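3.2 Building the hand-held gripper

The Vimley tool was made in two places. The jaws, the linkage and the handle were cut and fitted at the Odport shared workshop, where members book bench time by the evening, and the wiring was finished at a kitchen table. We mention this mainly to explain the tolerances. The workshop's pillar drill dates from 1988 and its chuck has a small amount of runout that we could not remove, so every pivot hole was drilled undersize and opened up by hand with a reamer. Builders with access to a better drill can skip that step and go straight to the final size.

The tool has two jaws facing each other, joined by struts to a single trigger. Squeezing the trigger closes both jaws by the same amount. A return spring opens them. There is no motor in the hand-held version. The person holding it supplies the force, and the tool records how far the jaws are open together with the view from a camera fixed above them. The powered version, which goes on the arm described in Section 4, uses the same jaws and the same camera mount, so that the view during a recording and the view during a run on the arm match closely.

Our first jaws were narrow and had rounded tips. They worked on rigid objects such as cups and spools of solder but slid off cloth, or caught one thread and pulled it. The second set used flat rectangular plates with a wider gripping face. These hold a fold of fabric across their full width and gave far fewer slips in bench trials. The cost is that the plates are harder to push into a tight pile, and they often pick up whatever lies next to the target. We tried a beveled edge on the plates to help with this. It helped a little with thin cotton and made no difference that we could measure with fleece or quilted cloth, so the plates in the final design have square edges.

The full tool, with camera and battery, came to 187 grams more than our target. Most of the extra weight is in the struts, which we had made thicker after an early set bent during a drop. Apinya Somboon, who did most of the recording, found that her wrist tired before the battery ran down. Moving the battery from the front of the handle to the back improved the balance, and we left the struts as they were.

Jaw opening is read by a magnetic sensor on the main pivot, connected to a small Wiriya board inside the handle. The sensor is sampled at 55 Hz. The board drifts slightly as it warms up, and we found it enough to close the jaws fully at the start of each session and store that reading as zero. Sessions in which this step was missed were dropped.

3.3 Camera placement and work in soft piles

The camera has a very wide lens and sits close to the jaws. At this distance the image is strongly curved toward its circular edge, and the frame of the tool takes up much of the lower part of the view. We tested a mount that raised the camera by 8 cm. It showed more of the surroundings but made the tool top-heavy, and the camera body struck shelves and drawer fronts. The low mount was kept.

Piles of household fabric were the hardest setting we recorded in. Figure 2 gives a view from the tool with its plates pressed into one: a beige knit cloth with a striped cuff lies between the jaws and is gathered at the point of contact, with a piece of navy fabric also inside the jaws to its left. Pink cloth printed with penguins lies on both sides of it. In such piles a single item can show up in several separate patches, and the camera alone gives no clear sign of which patches belong together. For this reason our labels name the item the operator meant to take, entered by voice at the start of the grasp, and a second field lists anything else between the plates at closing.

Figure 2. Tool-mounted view of the hand-held gripper in a pile of mixed fabrics.

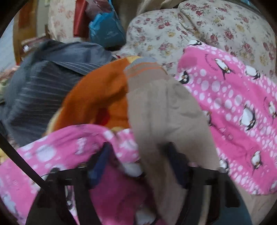
Labels of the second kind took the longest to enter and were the least consistent between operators. Two people going through the same recording often agreed on the main item and differed on whether a neighboring layer was held or only touched. We settled on a simple rule: a layer counts as held if any part of it is between the plates when the jaw reading stops changing. The rule is strict, and it marks many grasps as mixed that a person sorting laundry would accept. The Nirngate scripts used for training can read either field, and the results in Section 5 are given for both.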